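Teaching a robot to tidy the bathroom: a conversation with Vilém Koubek

July 19, 2025

Vilém Koubek talks quickly when the subject is sinks. His group at Studonberg has been recording people doing small bathroom chores with hand-held grippers, then training a robot arm on the recordings. "You skip the robot completely while you collect," he says. "You pick up the tool, you do the chore, you put it down. I still get a kick out of how simple that is!"

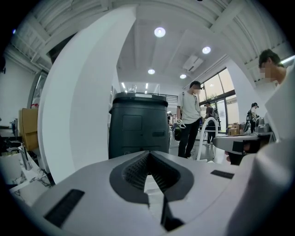 Why the markers matter

Each gripper carries a patterned marker, so its position can be worked out even when the hand moves fast. His colleague Warrick Rewi wrote that part of the software, Sonard, and rewrote it four times. "The early versions lost us whenever somebody turned round," Rewi says cheerfully. "Now we get clean tracks out of nearly everything."

The set stands at 1000 recordings, 383 of them made with two hands.
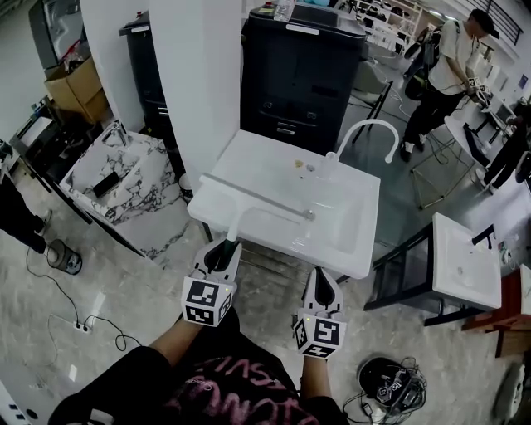 Two-handed work is the bit Koubek most wants to talk about. One hand steadies, the other moves, and the model has to learn when to swap. A tall curved spout like the one on the white sink makes it harder, as both grippers have to work past it without knocking it. "People do that without thinking, and it's all there in the data. Lovely stuff." Training on up to 200 recordings of one chore gave them a policy that coped with a basin it had never met, and he is keen to see what the full set does. The next round of tests begins in August, with Rewi on the arm and Koubek, he admits, mostly hovering.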